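Section 4: Running a wrist-view sorting trial

I wrote this part for anyone who wants to repeat our Ruvell result on their own arm. It's the test where the policy gets only the wrist view, with no overhead camera to lean on. Abdelkrim Zerouali did the first round in June and I've been tinkering with it ever since, so blame me for the wording!

Both views have blue fingers and the yellow-green container in them, cans in the first and a bottle in the second.

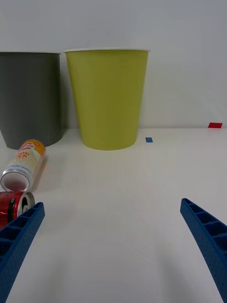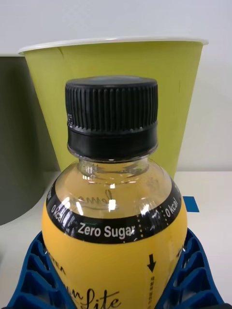
4.1 Setting up the table

1. Stand the two containers side by side at the back, dark gray on the left and yellow-green on the right.

2. Check your tape markers. I line up the yellow-green one by the blue square to its right, and I never peel that square off between runs (I did once, and lost a whole afternoon of data).

3. Put out the drinks for this run. Cans go on their sides, bottles stand up. Turn the labels however you like, and please do mix them up, we want the variety.

Note: a bottle held close fills a lot of the view. The policy has to remember where the containers are, and that's the part of the method we're testing.

4.2 Running the trial

4. Load the Quinlan checkpoint and send the arm home.

5. Start the recorder first, then the policy. Each trial gets 90 seconds.

6. Do 22 trials per layout, and shuffle the drinks after every one.

7. Score a trial as a pass only if the drink ends up in the container you named. A near miss is a fail, sorry!

Caution: keep your hands off the table until the arm is home again. It can start a second reach after a dropped grasp, and it's quicker than it looks.

4.3 If the scores look off

Our version was trained on 600 demos. With fewer than that, I saw the fingers close early on clear bottles. Try slowing the approach to setting 7 before you retrain anything, then log the change in Drumudberg under the same run name.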